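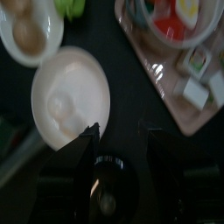 Kitchen and Play Area Inspection Checklist with Comments
Premises: Besitz Family Centre, Unit 15
Inspection reference: 3404
Date of visit: Jan 22, 2026

The inspector marks each item Satisfactory, Attention or Fail. Comments are binding on the centre once the report is issued.

Section A: Food storage and cold holding

1. Refrigerator seals clean and intact. Satisfactory.
Comment: Fandora upright unit. The lower seal was replaced in August and the receipt is on file.

2. Raw and ready-to-eat foods kept apart. Attention.
Comment: Uncovered salad stored on the shelf beneath raw chicken. Moved during the visit. Shelf labels are to be fitted.

3. Core temperature of reheated food recorded. Satisfactory.
Comment: The log shows 63 entries, all initialled.
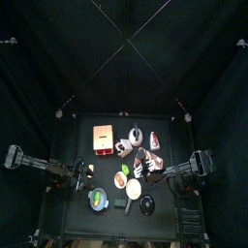
Section B: Fire and escape

4. Fire door to corridor closes fully from any angle. Fail.
Comment: The Myklebust closer is leaking oil and the door stops short of the latch. Repair before the next session.

5. Escape route clear to at least 1100 mm. Attention.
Comment: Folded pushchairs narrow the route beside the rear exit. An alternative storage place is to be agreed in writing.

6. Fire blanket mounted and within its service period. Satisfactory.

Section C: Cleaning and hand washing

7. Cleaning chemicals locked away. Satisfactory.
Comment: Jorkari sanitiser held in the high cupboard, data sheet inside the door.

8. Hand basin supplied with soap and paper towels. Attention.
Comment: Towel dispenser empty on arrival.

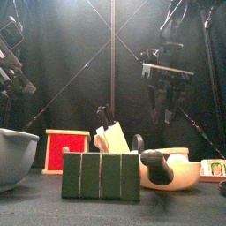 May the kitchen remain in use while the Fail at item 4 is outstanding?
Use may continue for staff preparing cold food only. Cooking is suspended until the door closer has been repaired and the work confirmed in writing.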